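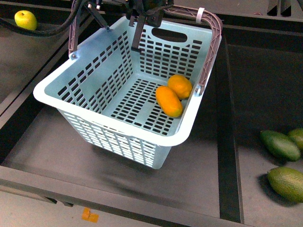 Fig. 9. Basket set in the table compartment, two fruits in.

Loading the Trellitz basket

Now for the fun part — filling it up!

1. Set the basket in the shallow compartment with the opening facing up. It can sit at an angle if that suits you.
2. Swing the handle down on its hinges until it lies along the rim.
3. Start with the firm fruit, placing each piece on the slotted floor by hand. Begin at one side and work across.
4. Add softer fruit last, in a single layer if you can manage it.
5. To lift, bring the handle up fully and take the weight evenly.

Note: The slots let air in from every side, so your fruit bowl favourites get plenty of it. We love how easily crumbs and leaves rinse out, too (water up to 40 degrees is fine).

Caution: Do not carry a full basket by the oval hand opening alone. It's great for steadying or sliding the basket, but use the handle for the trip to the kitchen.

For spare hinges, see the Trellitz parts list, page 70.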